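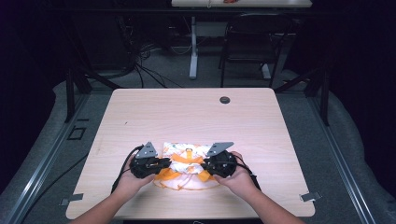
Visit to the Tovar Pet Apparel Workshop, Nustumine

Reading time: 3 minutes

On Monday, October 13, 2025, members of the Statia Small Trades Association visited the Tovar workshop in Nustumine at the invitation of its management. The visit formed part of the Association's program on small-scale textile production. It covered the cutting room, the sewing floor, the fitting area and the returns office.

Tovar was founded in 1956 as a maker of saddle pads and horse blankets. The firm moved into goods for dogs and cats when demand for riding equipment fell in the region, and the last horse blanket order was filled before the present building was leased. A few of the original paper patterns are kept in a flat drawer near the entrance and were shown to the group.

The visit was led by Yareli Olvera, production manager. She began in the cutting room, where quilted cloth is delivered already stitched and is left unrolled overnight before any cutting takes place. Quilted material shrinks back slightly once it is off the roll. Pieces cut too early come out short along the chest, and a vest made from them will ride up behind the front legs. The group was shown two such pieces next to a correct one, and the difference was plain when they were laid edge to edge.

Cutting is done in stacks for the common sizes and by hand for the smallest and largest. The workshop produces 900 vests and coats in a normal month. January is the busiest period, when replacement orders for winter coats arrive together with the first orders for lighter spring models.
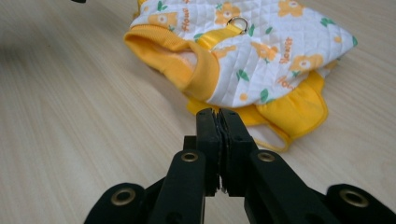
Ms. Olvera spoke at some length about harness vests, which account for most customer questions. A vest carries the pull of the leash across the chest, so its seams must be stronger than those of an ordinary coat. Each load-bearing seam is sewn twice, and the binding is added last. Members asked whether a lighter thread could be used to reduce bulk at the neck. The firm tried this on a model sold under the name Grika and went back to the heavier thread after one season.

The sewing floor was in full operation during the visit, and conversation there was limited by the noise. Staff work in pairs, one sewing and one trimming and turning, and change places after the midday break. New employees spend their first 3 weeks on binding alone.

In the fitting area, the group reviewed the size chart. Tovar measures neck, chest and back length and gives chest the greatest weight. According to Ms. Olvera, 70 percent of returned garments come back because the customer ordered by the breed of the dog. The printed chart now places the measuring instructions ahead of the breed list, and a paper tape is included with first orders.

The returns office closed the tour. Garments that come back unworn are inspected and restocked. Those with a faulty seam are opened up and passed to the sewing floor so that the person responsible for the seam can examine it.

The Association thanks Tovar for its hospitality. Members who wish to receive a copy of the size chart may request one from the Statia office.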